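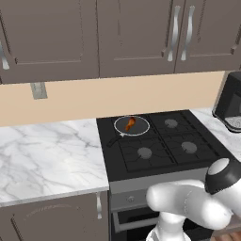 Cocina simulada de Wavdale: brazo, placa de gas y sartén.

Quiénes somos

Wavdale es un equipo pequeño con sede en Rastalstead. Estudiamos si un robot puede encargarse ya de las tareas de una casa o de un taller, y publicamos lo que vemos, salga bien o salga mal. La dirección técnica es de Yayra Atinga.

Trabajamos en 2 líneas. Lata reúne las tareas de cocina y Mohmand las de taller: clasificar piezas, vaciar cajas, barrer virutas. Entre ambas llevamos 1267 ensayos registrados, casi todos en simulación.

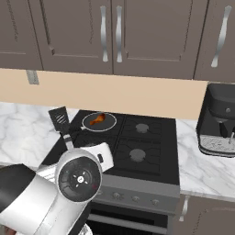 La pregunta que más nos hacen es cuándo habrá un robot que cocine solo. No damos fechas. Dar la vuelta a una pieza de comida exige encajar una herramienta fina debajo de algo irregular sin empujarlo fuera. Un muslo de pollo en una sartén redonda, con una espátula ranurada, es un caso difícil, y el hueco entre la encimera y los mandos de la placa deja poco margen al brazo. Hoy consideramos resuelta una tarea cuando supera 500 repeticiones seguidas, y en cocina todavía son pocas.

Qué ofrecemos

Informes de viabilidad para fabricantes y talleres, y acceso a nuestros entornos para centros de enseñanza. No vendemos robots.

Última actualización: dom. 25 de abril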